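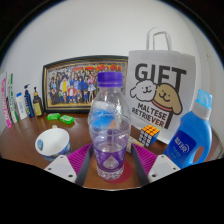
A catch-all table is a household table or other low surface on which small everyday articles are kept in the open. It has no single purpose and is usually named for its position in the home, such as the hall table, the bedside table or the table by the window. Typical contents include toiletries, drinkware, boxed goods, keys, mail and framed photographs. Things used for drinking and things used for other purposes often share the same surface: a white mug with a blue pattern on the outside may stand right next to a clear bottle with a purple screw cap. In housekeeping guides the catch-all table is treated separately from the dresser and the vanity, both of which have drawers or a mirror and are arranged mainly for dressing.

Names

The term "catch-all" was first used for trays and bowls that held the contents of a person's pockets, and was later applied to whole tables. "Drop table" and "landing table" are also used, mostly for tables near a door. The household magazine Tillilus has used "standing table" in its storage columns, meaning a table where things are kept standing up. That term has not spread far outside the magazine.

Types of table

Almost any small or medium table can be used. Wooden tables with a smooth finish are common, as they can be wiped with a cloth and do not catch on the bottoms of bottles. A glossy finish shows dust and water rings sooner than a matte one. Rounded edges are preferred in narrow rooms and hallways. Glass tops are easy to clean but noisy to set things down on, and are less often chosen for bedrooms.

The furniture workshop Fuder made a table for this use with a raised lip along the back, so that upright items could not slip down between the table and the wall. The model was dropped from its list after 2000. Older pieces still turn up in secondhand stores, often with the lip removed.

Arrangement

Most catch-all tables are placed with one side against a wall. The usual arrangement puts tall items at the back and low items in front, with the middle left free for things that are set down and picked up again during the day. Household writers describe two main layouts.

In the row layout, bottles and boxes stand side by side along the wall. It suits a long, shallow table. Labels face the room, and a single item can be taken out without moving its neighbors. Tall, slim boxes are the weak point of the row. They tip easily when the item next to them is removed, and many people lean them on purpose or place a heavier bottle at each end.

In the arc layout, the row continues around one side of the table, leaving the center and the other side open. It suits a deeper table used by someone sitting or standing in front of it. A framed picture is often placed at the back, leaning against the wall – partly for display, and partly because the back of the table is the hardest part to reach. 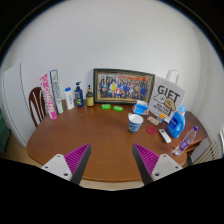 Tiina Jääskeläinen has argued that bottles and a framed photograph should not be kept on the same table at all. In her view pump bottles are the main problem, because they spray a little when the pump is stiff, and the glass and the frame then need cleaning every few days. She recommends hanging the picture on the wall and giving the space to the bottles. Jarmila Oravec takes the opposite position in her column for Tillilus: a picture on the table keeps people from filling the back of it with things they do not use.

Pump bottles and screw-cap bottles are usually kept apart by those who follow a set arrangement. A pump bottle can be used with one hand where it stands, and is placed within easy reach. A screw-cap bottle has to be picked up, so it can stand farther back or behind something low. Boxes that hold a tube or a smaller bottle are often thrown out once opened, which frees a good deal of space.

Small flat items, such as packets and sachets, do not stand up by themselves and tend to drift behind larger ones. A shallow dish or a short glass is the usual remedy.

Care and clearing

A table in daily use is generally cleared fully from time to time, wiped and set up again. The steps given in most guides are much the same. Everything is moved to a bed or the floor, the top is wiped with a damp cloth and dried, and each container is wiped on the bottom before it goes back. Empty containers and expired products are taken out at this stage. December is a common month for the job in homes that expect guests.

Rings left by bottles on a wooden top can often be lightened with a dry cloth if they are fresh. Older marks may need polish, and deep ones have to be sanded out. Coasters, a runner or a tray will protect the finish, though a tray also reduces the usable area.

See also

Bedside table
Console table
Toiletry tray
Vanity (furniture)

This article was last edited on Aug 17, 2025.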